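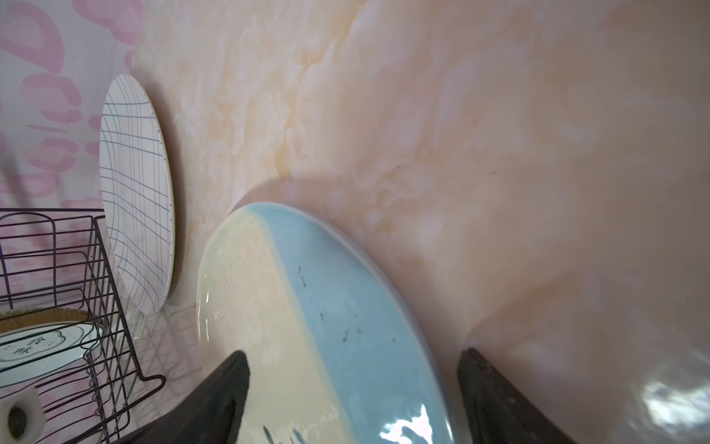 Visit to Avico, Gorkside: grippers for tableware

We went to the Avico workshop at Gorkside in May, on the afternoon they open to outside groups. There were 6 of us from the college and two from a catering equipment firm who had come on the same train. The plan was to try the Moroz fingers against the standard ones that Avico fits, both on plates, and to look at the Flirkgate controller while we were there.

The workshop is on the first floor above a tile showroom. It is one long room with benches down both sides and a kitchen at the far end. Orest Mykhailiuk runs the bench work and showed us round. Olesia Onyshchenko looks after the software and sat with us for most of the session. Both were happy to be interrupted, and we interrupted them a lot.

We started with a talk of twenty minutes or so in the kitchen. Avico used to do box picking and moved to kitchen tasks two years ago. Plates are harder than boxes for them. A box has flat sides to close on. A plate lying flat gives you a thin edge close to the bench, and a plate standing up gives you an edge that curves away from the fingers and a glaze that slides.

The cell

The cell we used has two arms bolted side by side to an aluminium track, with an enclosure round them and a wire dish rack at the back. Each arm has a parallel gripper. There is a camera at the wrist and another fixed one that takes in the whole workspace. The walls are covered in a pink leopard print and the floor has a marble pattern. Olesia said they change the linings and the crockery often, because a model that has only seen one plain background does badly when it is moved. Nearly all the plates have a strong pattern on them too. We asked whether this slowed the operators down and she said it didn't, though one of them complains about the pink.

The tasks that afternoon were loading the rack, unloading it, and moving a plate from one arm to the other. We each had a turn at driving the arms by hand from the leader pair, which sits on the next bench. I found the left arm easy and the right arm awkward, mostly through coming in too low and touching the rack. After a few goes you learn to bring the wrist round first and come down last.

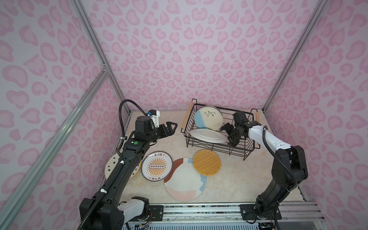 Getting two arms to share one rack is mainly a matter of taking turns. Orest's habit is to park one arm beside a handle while the other goes in. If both go in together the elbows are well clear but the cable conduits can get in the way, and he has had one pulled off its clips. He now leaves more slack than the fitting guide asks for.

Standard fingers and Moroz fingers

The standard fingers are stiff and have a thin pad. They close firmly on a rim and the plate does not twist much. They are less good when the plate is leaning, as one finger tends to touch first and push the plate over before the other arrives. You can correct for that by hand. A trained policy can correct for it as well, according to Olesia, but it needs to have seen plenty of plates at that angle.

The Moroz fingers have a softer pad and some give at the base. They cope better with a leaning plate. They also sag. With a heavy dinner plate held at the edge, you could see the far side drop as the arm lifted. Orest weighs every plate before it goes into the set and the limit he works to with the Moroz pair is 900 grams. He had marked the heavier ones underneath with tape. One of the catering people wanted to try a serving dish well above that, and he said no.

We ran a short comparison. It was too small to settle anything, but these are the notes I made:

Standard fingers, plate upright in rack: good, with the odd knock against the wires.
Standard fingers, plate leaning: mixed. Most of our drops came here.
Moroz fingers, plate upright in rack: good, slower to close.
Moroz fingers, plate leaning: good with light plates.
Either pair, plate flat on the floor of the cell: poor. We had to tip the plate up with one arm and take it with the other.

Between us we made 77 attempts before we stopped for tea. I have the sheet with all of them if anyone in the department wants it. The columns for who was driving are incomplete from the middle onwards.

Cameras

I had expected the fixed view to be the useful one. For deciding which plate to go for, it was. For the last few centimetres I used the wrist view and very little else, as it shows both fingers and the rim between them. Glare is the main trouble. Glazed plates throw back the overhead lights, and when the reflection falls on the rim it is hard to judge how far round the plate the fingers are. Avico has tried matt spray on some plates and given it up, because it came off on the pads. They have moved two of the lights instead and are waiting to see.

Controller

The Flirkgate controller was running on a separate single arm near the door. It is small and quiet and the set-up screens are clear. Its grip force setting goes in 6 steps, which Orest finds too coarse for thin china: one step slips and the next is more than he wants to use. Olesia likes the logging and would keep it for that alone. Neither of them would say what they paid.

We did not get to try it with the Moroz fingers. The adaptor plate was on order and had been for a while.

Practical points

The workshop is a ten-minute walk from Gorkside station, uphill. Parking is shared with the tile showroom and fills up early. Wear shoes with closed toes. Safety glasses are lent at the door. Groups are asked to send names in advance, and anyone wanting to bring their own plates should say so, as they have to be weighed first.

Orest has offered us a second afternoon once the adaptor arrives. I would like to bring our own bowls and do the flat pick-up properly, with the same person driving throughout.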